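Chapter 3
Planning and Budgeting for Handling Equipment

After working through this chapter you should be able to:

write a handling requirement that a supplier can quote against
separate purchase price from cost of ownership
build a first-year budget for a single gripping station
identify the budget lines most often left out of a first request

3.1 The requirement comes before the catalog

Chapter 2 treated the gripper as a mechanism. This chapter treats it as a line in a budget, or more accurately as several lines. The running case is Bromard, a maker of small household containers that wants to move lidded jars from a bench to a packing tray. The purchase is handled by Elmarie Fourie, the plant's equipment planner. Her first draft request read, in full, "one robot with gripper, for jars." Three suppliers received it and returned three quotations that could not be compared. One priced an arm without fingers. One priced a complete cell with guarding. The third, Werkness, returned a list of questions and no price.

The questions from Werkness are a good model for a requirement. What is the largest outside diameter to be gripped, and the smallest? What is the mass of the part, empty and filled? Which surfaces may be touched, and which must not be marked? How is the part presented, and how much does its position vary? What surface does it rest on? What rate is needed, averaged over a shift? Who will change the fingers when the product changes?

A requirement that answers these questions fits on one page. It should state values with tolerances and name the person who supplied each value. Where a value is unknown, the page should say so, and the budget should carry an allowance for finding it out.

3.2 Purchase price and cost of ownership

The purchase price covers what is delivered on the truck. Cost of ownership covers everything the plant pays for as long as the equipment is in service. For a gripping station the main items are:

Arm and controller
Gripper body and mounting plate
Fingers, including a spare set
Finger pads and other wearing parts
Cameras, lenses and lighting
Guarding and safety review
Installation and commissioning
Operator and maintenance training
Service contract
Power, air and floor space
Removal at end of service

The first three items usually appear in a first request. The others are often left to a later one, and a budget built this way will be short before the equipment has run a shift. Lighting deserves particular attention. A smooth, finished work surface can reflect overhead light strongly enough to hide detail from a camera. The remedy may be a matte mat, a diffuser or a change in lamp position. Each is inexpensive if planned and disruptive if added after commissioning.

3.3 Wearing parts

Fingers and pads are consumable. Soft contact materials lose their edges, fasteners loosen, and inner faces become polished with use. The planner should obtain a replacement interval from the supplier, then treat it as provisional until the plant has its own records.

Fourie's revised request asked each supplier to quote fingers separately from the gripper body and to state the delivery time for each. The answers changed the ranking. Tsolakis had the lowest price for the complete gripper but supplied fingers only as part of a sealed assembly. Pristano charged more for the body and sold fingers in pairs from stock. For a plant that expects to change products, the second arrangement carries less risk, and the difference can be entered in the budget as the cost of days lost while waiting for parts.

Spare parts should be ordered with the equipment. A spare set bought later competes with other requests for the same money, and it is seldom approved until a failure has occurred.

3.4 Trials before commitment

A trial is a small purchase made to reduce the uncertainty of a large one. It should have its own budget line, a fixed end date and a written question to answer. Bromard's trial, scheduled for August, had two questions: whether one finger shape could grip every lid in the range, and whether the lids would be marked. Rate was left out on purpose and reserved for acceptance testing, which is covered in Section 3.6.

A bench trial with a hand-held gripper costs far less than one with an arm. It tests finger opening, approach and contact on the real part and the real work surface. It cannot test reach, cycle time or repeatability, and no figure for these should be inferred from it. The trial record should list the parts used, the finger type, the surface and the lighting, so that a later reader can tell which conditions the result applies to.
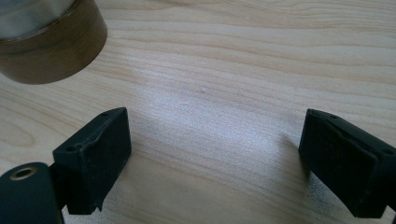
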